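Rules I now swear by for teaching a gripper to handle cloth

I've finally finished the first draft of our house rules for recording folding sessions, and I'm ridiculously pleased with it! It fits on 2 pages. The old Dringate notes ran on for ages and still left out how to take hold of a hem, so I started again from scratch back in December.

Rule one is my favourite: pinch a fold, never a single layer. Bring the fingers in square to it, close slowly, and wait a moment before you lift. I went back through 211 of our clips from the Betness flat with that rule in mind and had a lovely time doing it (yes, really).
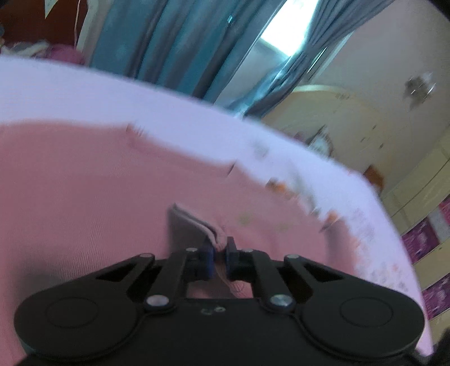
A folded edge of pink fabric between the blue pads.

Rule two is about rooms. Leave the curtains, the wardrobe and everything else as they are – a real bedroom is worth far more to us than a tidy bench. Rule three: wipe the pads every 30 clips, and write it in the log when you do.

Still to sort out is what counts as a failed grasp. Clukumach throws out any clip with a slip in it, but I'd keep them and label them properly. If you've got a wording that works, please send it over, I'd love to read it!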